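Fabric Handling for Beginners - Handout 2: Reading a Cloth Before You Fold It
Ilaria Pellegrini
Aug 25, 2026

Welcome back! Last time we talked about fibres, and I promised that this session would be all hands and no theory. That was nearly true. There is a little theory on grain, but you'll feel it under your fingers long before you need the word for it.

Bring something from home that you find annoying to fold. A fitted sheet is fine, so is a blouse with too many seams. Naveen Sengar will have the Fullow practice squares on the side table for anyone who forgets.

1. Look at the seams first

A seam is the stiffest line in most soft things, and it decides where the cloth wants to bend. Run a fingertip along it. If it has a raised, overlapping strip, you have several layers on top of each other, and the cloth on either side will behave quite differently. On the dusty-pink piece the panel above the seam is fairly smooth, while the part below is full and rounded, with soft wrinkles spreading out diagonally from the stitching. I love this sort of thing! You can read the pull of the thread straight off the surface.

Look at the edges too. There are tiny loose threads along the left side of the same piece, and a frayed edge like that should be handled as little as possible. Fold it inwards, never grip it and tug.
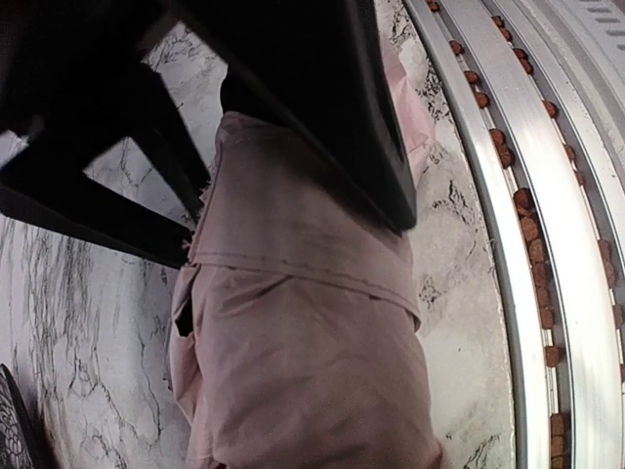 2. Find the corners

With a small garment you can skip this step. With a big sheet of thin fabric you can't, and most of the muddles I see in class start with somebody folding from the middle. Work your way along one edge until you meet a corner, hold it, and follow the next edge to its neighbour. Don't look for all of them at once.

3. Lift, then lay

Thin cloth is hard to flatten by pushing. Your palm drives a wave of creases ahead of it and they pile up at the far end. Lifting works far better - raise the sheet clear of the table, let some air in underneath, and bring it down one edge at a time. While it is up, you get a wonderful view of how it hangs. Pale, crinkled fabric is especially good for this, as the raised folds catch the light and the hollows go darker, so you can see where the slack has gathered and where the sheet is drawn out flat. 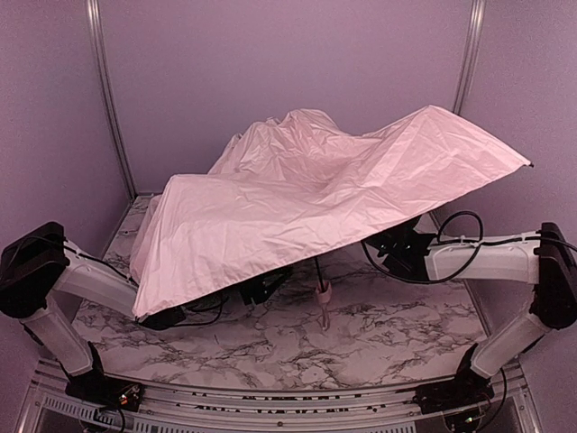 Fig. 2. Thin pale pink fabric held up over the table, with a ridge of folds towards the back and a broad flat plane to the right.

4. Fold to a size, not to a number

Choose the shelf or drawer first and measure it. Our Pomham boxes take a bundle 12 inches wide, so we fold to 10 and leave room for fingers. Two or three folds will usually get you there, but some stretchy knits need a roll instead, and I'm very happy to be argued with over towels.

For next time

Practise the lift at home on a bed sheet, slowly, at least twice. Make a quick pencil sketch of where the creases fall (stick lines are fine, this isn't an art class!). Then read the Gaber chapter on hems, skipping the tables, and bring one item with a gathered seam. We'll be unpicking a short length of it, so please don't choose a favourite.

Questions about this handout: ask Ilaria or Naveen at the start of class | © Cidevine Evening Courses | Back to top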